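Front loader people: what are you all doing about the smell (and vinegar, yes or no?)
Forum: Home & Laundry > Washers and Dryers
Started 2021-05-04

suds_n_duds
Hi everyone! Long time reader, finally made an account because I am so excited about laundry now that I can't keep it to myself. My wife says I need an outlet, so you're it.

We switched from an ancient top loader to a front loader and I love it. Clothes come out cleaner, towels spin out so well that the line does the rest in an afternoon, and it's quiet enough to run during a movie. My only issue is a musty smell that comes and goes. Door open, nose in, and some days it's fine and some days it's a basement.
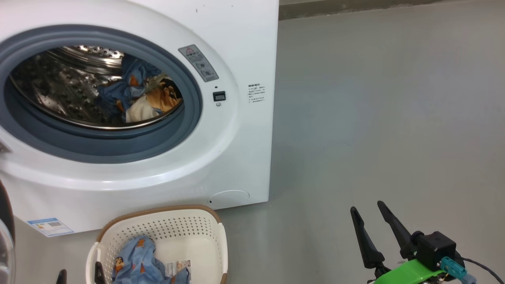
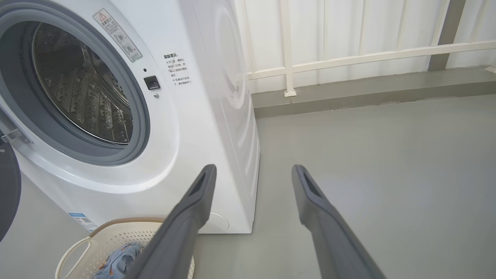

I've been reading everything I can find and the advice is all over the map. Vinegar in every load, vinegar never, hot wash once a month, bleach, baking soda, leave the door open, and so on. I want to hear from people who have lived with one of these for years. What's your routine?

Current habits: mostly cold washes, liquid detergent (Osmont free and clear), full cap per load. Family of four, two of them small and sticky.

gasketgal
Welcome! You found your people.

Full cap is your problem, I'd bet money on it. I did the same thing for ages. The cap is huge and the lines inside it are impossible to see, so everybody fills it. Front loaders use so little water that the extra soap doesn't rinse away, it just builds up in the places you can't reach and things grow on it. I went down to 2 tablespoons for a normal load and my towels got softer within a couple of weeks. Softer! From using less stuff!

Also wipe the rubber gasket. Pull the fold back and run a dry rag all the way around, especially the bottom. The first time I did mine I found a hair tie, a guitar pick and something I've decided was once a raisin.

northporch77
Seconding all of that, and adding: one hot wash a week. Sheets and towels, hottest setting they'll take, long cycle. Cold is great for colors but if you only ever wash cold, body oils hang around in there.

I'm a vinegar person too. Half a cup in the softener drawer, every load, going on six years. No smell, no trouble.

tubandspin
Have to disagree on the vinegar. I love vinegar, I clean my windows with it, I put it on my fries, but I keep it out of the washer. Acid and rubber are not friends over the long run. I used it in every load in my last machine and the door seal went stiff and started to leak. Could be coincidence, I'll admit that. But a new seal plus labor cost me 200 dollars and I'm not running the experiment again.

If you want something for hard water, use citric acid once in a while on an empty hot cycle and be done with it.

northporch77
Citric acid is also an acid though?

tubandspin
Sure, but a few times a year is different from every single load. It's the constant contact I don't like.

northporch77
Fair enough. I'm diluting half a cup into a whole rinse, so I still sleep fine at night. But I hear you.

mengal_road_mom
Can I put in a word for powder? I moved to Kesar powder after years of liquid and I'm a total convert. It has oxygen bleach in it, which liquids generally don't, and the kids' whites came back from the dead. I mean soccer socks, people. Grass, clay, the works.

Things that made a difference at our house, in case it helps:

Pull the detergent drawer all the way out and wash it in the sink. Ours had black slime at the back of the housing and I had no idea. An old toothbrush gets into the corners.

Take the load out when it beeps. I set a timer on my phone now. A wet load left overnight was half our smell right there.

Leave the door AND the drawer open between loads. If you have little kids or a cat, check before you close it, every time, and keep the laundry room shut if they're in a climbing phase.

suds_n_duds
This is fantastic, thank you! I just went and pulled the drawer out. I won't describe it. It's soaking.

Question on powder: does it dissolve in cold? I remember my mom's old powder leaving white streaks on everything black.

mengal_road_mom
Mostly yes. In July our tap water is so warm it's never an issue. In winter I do 40C or "warm" and it's fine. If you see streaks you're either using too much or stuffing the drum too full. You should be able to fit your hand in flat on top of the clothes.

quietcycle
Nobody has mentioned the drain pump filter yet! It's my favorite part of the whole machine. On lots of front loaders there's a little flap down low on the front. Unplug the washer, put down a baking dish and a towel, let the water out slowly, then unscrew the filter. Go slow, because there is always more water than you think.

Mine is a Rotau 602 and the manual says to do it every few months. I'd owned it for years before I read that page. The water that came out smelled like a pond. I rinsed the filter, picked out 77 cents in change, ran a hot empty cycle, and the musty smell I'd been chasing forever was gone by the next day.

gasketgal
77 cents! You're ahead of me, all I ever get is buttons.

tubandspin
Good tip. Check your manual first, since a few models have no user filter at all and people end up taking panels off looking for it.

suds_n_duds
Just found the flap on mine. So THAT'S what that's for. Saving it for when the kids are at school, I feel like this is a job best done without an audience.

Does anybody use those washer cleaner tablets? There's a pack on sale near me and I'm tempted.

northporch77
I've tried them. They work okay. So does a scoop of plain oxygen bleach in an empty drum on hot, and it costs a lot less.

mengal_road_mom
I like the tablets, I'm lazy and they're premeasured. One every month or so. My sister-in-law swears they do nothing, but her machine stinks, so make of that what you will.

quietcycle
Don't mix anything with chlorine bleach, by the way. No vinegar in the same cycle, no citric acid. It makes a gas you really don't want to breathe. One product at a time, rinse between.

tubandspin
Yes, please, everyone read that post twice.

suds_n_duds
Noted, and no chlorine bleach in this house anyway. Okay, my plan: 2 tablespoons of detergent, towels on hot once a week, gasket wipe after the last load of the day, door and drawer open, filter this week. Sitting on the fence on vinegar. I'll try a month without it and report back!

gasketgal
Love it. One more for the list: run a hot load of your towels with no detergent at all and watch through the door. If you see suds, that's old soap coming out of the fabric. Mine took three rounds before the water looked clear and I was glued to it like it was TV.

suds_n_duds
Putting the towels in now.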